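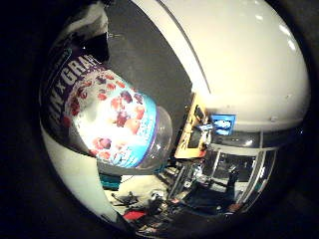

Lavanya Palaniappan

Gravy granules

Gravy granules are a dried, ready-seasoned product which thickens into a brown sauce when stirred into very hot water. They belong to the same large family as gravy powder, stock cubes and packet sauces, but they are easier to use than most of their relations, and in many British kitchens they have quietly taken over from gravy made in the roasting tin. There is still a good deal of affection for the older way – and plenty of cooks do a bit of both, scraping up the juices from the joint and then adding a spoonful of granules to help things along.

Ingredients
The bulk of most granules is starch, usually from potatoes or maize, together with a hard vegetable fat. The fat coats the starch, and this is the clever part, as it keeps the grains from clumping together the moment they meet the water. Salt, colouring (very often caramel), onion and yeast extract make up much of the rest. Beef, chicken, onion and vegetable kinds are all common, although the name on the front usually tells you about the flavour, and a good many beef gravies hold little meat or even none. Anyone cooking for a vegetarian or for somebody with an allergy should read the small print every time, for recipes do change.
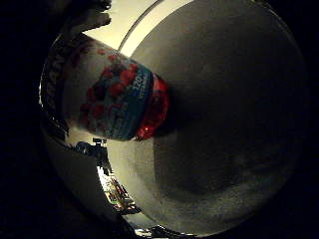

Cylindrical container, seen from close by.

Preparation
Directions differ from maker to maker, so the label is the best guide. As a general rule, four heaped teaspoons go into a jug, just over half a pint of boiling water is poured on, and the whole is stirred briskly until it is smooth and glossy. Gravy thickens further as it stands, and a splash more water from the kettle will loosen it again. Kamala Sundaram, in her book of family suppers The Hadley Table, likes to use the water drained from the carrots or cabbage, and she warns her readers to taste before reaching for the salt.

Gravy powder is a different thing, and the two are sometimes muddled. Powder has to be mixed to a paste with cold water first and then heated in a pan, which takes longer but gives the cook more say over the thickness.

Storage
Granules keep for months in a cool, dry cupboard with the lid pressed firmly down. Steam is their great enemy, and shaking them straight over a bubbling pan is the surest way to end up with one solid lump. Made-up gravy should be cooled, covered and put in the fridge, and heated until piping hot before it is served again.

At the table
Roast dinners are the natural home of gravy, with Christmas dinner the grandest of them, but it is just as welcome over sausages and mash, pies, Yorkshire puddings and, particularly in the north of England, a tray of chips. 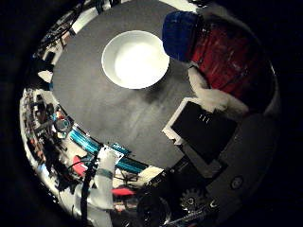
White bowl on a dark grey tabletop.

See also: Bread sauce; Roux; Stock; Yorkshire pudding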